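Kelberg Wrist Kit Review: Small Bands, Very Good Hand Data

By Gianni Sanna

Posted in: Robotics, Hands-on

I've been wearing the Kelberg wrist kit on and off since February, and I like it a lot more than I thought I would. It's a wearable set for recording human hands at work, meant for people who train robots from demonstrations and would like those demonstrations to come from a real kitchen instead of a lab bench. You put a band on each wrist, wear the head camera, press record and get on with your chores.

My unit cost $476, and I paid for it myself.

Setup

First-time setup took me 7 minutes, and most of that went on adjusting the head strap. The bands are black fabric with a row of white marker tags on top, each one printed with its own black-and-white pattern. The head camera reads the tags and works out where your wrists are. Calibration is a slow turn of both wrists until the app beeps, then a flat-hand pose, then another beep. Go slower than you think you need to — I rushed it the first evening and had to throw out the whole batch.

The app is called Klinhom, for reasons the manual doesn't go into. It's plain and quick. I'd love a dark mode, and the font on the clip list is tiny, but it hasn't crashed on me once.

What it's like to wear

Light! I forget about the bands after a few minutes. The fabric is soft on the inside and I can bend my wrists all the way without anything digging in, which was my big complaint about the Prestus gloves I used before. Those put a layer between you and whatever you're holding, and thin paper was hopeless. With the Kelberg your fingers are bare, so you pinch and fold and fumble exactly the way you always do, and the fumbling is half of what you want to record.

The cables are the weak spot. They're thin and they bend easily, but they do trail across the counter, and I've dragged one through a puddle of dish soap. A couple of small clips in the box would fix it. (I use binder clips on my sleeve.)

Tracking on fiddly jobs

I recorded 1265 clips in the end, nearly all of them in the office kitchen at Indolside, where I work. I stuck to small two-handed jobs, with a lot of handling paper towels and napkins around a brown holder. Soft white paper over a white counter is a mean test for any vision system, and your hands keep getting in each other's way.

Wrist tracking held up beautifully. When one tag turned away from the camera the others on the band picked up the slack, and the wrist path on playback stayed smooth. Quick movements do blur, and you'll see that in the video, but the gaps I found were short and Klinhom marks them in yellow so you can trim or keep them.

Fingertips are a different matter. The kit gives you wrist position and video; if you need exact finger joints, you'll have to run your own hand model on top. Mine did fine with folds and grips and got lost when fingers went behind a stack.

Office kitchen, two-handed jobs: 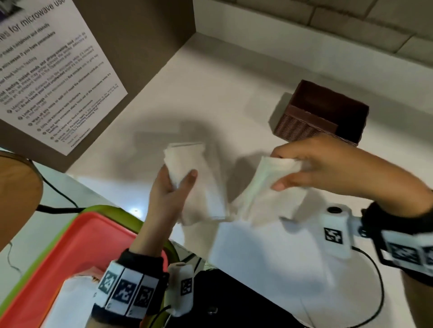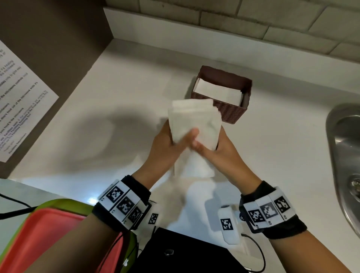
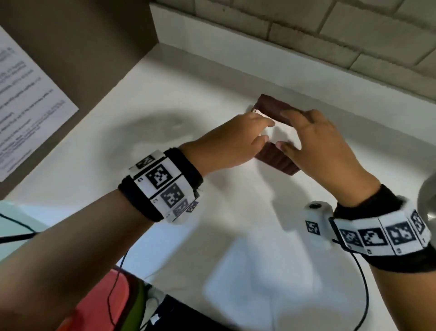 Battery and files

The pack lasts 3 hours of steady recording, a bit less with the screen preview on. It charges from an ordinary phone charger and works while plugged in, so a long afternoon is no trouble if there's an outlet nearby.

Files export as plain video plus a text table of wrist positions, one row per frame. I opened the table in a spreadsheet on day one with no converter and no account to sign up for, and I was ridiculously happy about that. Clip names are just numbers, though, so rename as you go.

Who should get one

Small labs, students, anyone teaching an arm to do household work and short on demonstrations. If all your recording happens at one fixed table, an overhead camera will be cheaper. For moving between a counter, a sink and a cupboard, I'd pick the Kelberg every time, and I've already asked for a second set at work.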